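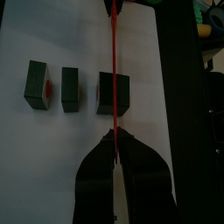
Posted by the Jondton activity table team | Progress update, December

Hello again, Skollis! We've got a good bit to tell you since the last update. The green blocks are a keeper – plain, chunky and easy to set out on the white tabletop. We've spent $800 of the $1,000 so far, mostly on blocks and other bits for the sorting sets.
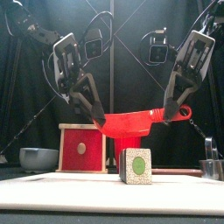
The red funnel is my favorite of the lot, I love that shiny bright color! We still want 15 more small blocks with patterns on them, like the black squiggly one, and Juvow has quoted us $128 for those. The board has picked up a few scuffs, but I'd leave it alone until spring.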